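Vorodix Opens Regional Editions to Smaller Language Communities

2023-12-25

Video-hosting service Vorodix will introduce nine regional editions in February, giving viewers a home page, search results and recommendations drawn first from creators in their own area. The company announced the program in a statement to its publishing partners.

Until now, smaller markets have shared a single international edition. Creators working in regional languages have long complained that their uploads were placed well behind material in English, even for viewers a few streets away.

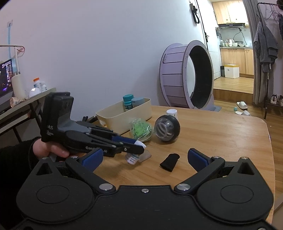
Two black grippers at a light wooden table.

Under the new arrangement, a channel with at least 900 subscribers may apply for a regional listing. Applications will be reviewed within 90 days. Channels below that mark will remain searchable but will not appear on the regional home page.

Advertising in the new editions will be sold by Skunarer, which already represents Vorodix in its larger markets. Subtitling has been assigned to Giline, a language services firm that expects to process 3,000 videos before the first edition opens. 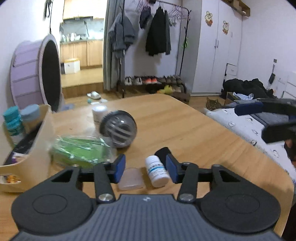
The terms have drawn a mixed response. Figueiredo, a cooperative of independent video producers, welcomed the local home pages but questioned the subscriber requirement, which it said would exclude many school, church and community channels. It has asked Vorodix to publish the rules by which regional videos are ranked.

Vorodix said it would consider the request after the launch. Existing accounts will carry over without change, and viewers may return to the international edition at any time through the settings menu.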